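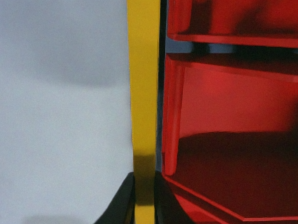 Omar Obeidat wanted to know, before I had even got my coat off, whether we would be allowed to drive the thing ourselves. Yes, you will, though in simulation first, and I'm afraid you will have to sit through a fair bit of me talking before you get your turn!

These notes go with our visit to the open day at Fotport on 25 January 2026. Please read them beforehand if you possibly can, and bring them along (there is space on the back for your own scribbles, and I do like to see scribbles).

What the demonstration covers

The morning demonstration is called Perno, and it is a simulated gripper exercise shown from the gripper's own viewpoint. You will see the two dark fingers at the bottom of the view nearly all the time, and it takes a little while to get used to that, rather like learning to park from the driver's seat after years of being a passenger. In the part I'd like you to watch most closely, the fingers are on either side of a long yellow bar, with red bins off to the right. Ask yourself how much of the bar you can judge from where you are. Its near end is easy enough, but the far end is another matter, and with a long object it is the far end that bumps into things.

Do look at the shadows as well. In the views I've chosen a dark band lies across the bar just ahead of the fingertips, and a simple colour-matching program may well decide that the yellow stops there and starts again lower down. We shall come back to this in the April session on segmentation, so a quick sketch now will save you some trouble later.
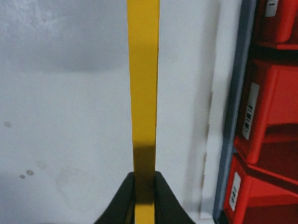 Li-hua Tse asked last year why anyone would bother putting labels on bins in a simulator, and it was such a good question that I have stolen it for this handout. Part of the answer is clutter. A vision system that has only ever met clean, plain surfaces tends to be upset by barcodes, scuffs and little round marks on a wall, so it helps to have met some of them early on. The rest I shall leave for you to argue over on the coach.

Judging distance

After the break we move to approach and clearance. The fingers are open for this part, and the thing to look at is a thin upright pole on an H-shaped base. Thin things are awkward! Decide where you think the base meets the floor, write it down, and compare with your neighbour before anyone gives you a number.
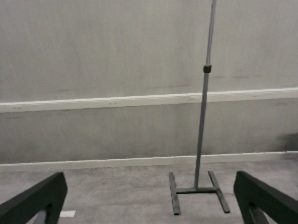 Fig. 3. Open fingers, with the stand near the wall.

Practical matters

We meet in room 206 and walk over together. You will work in groups of 3, and each group has 30 minutes at the controls. Siiri Kütt has the group list, so please see her if you need to swap. One page of notes from each of you afterwards is plenty, and drawings are very welcome.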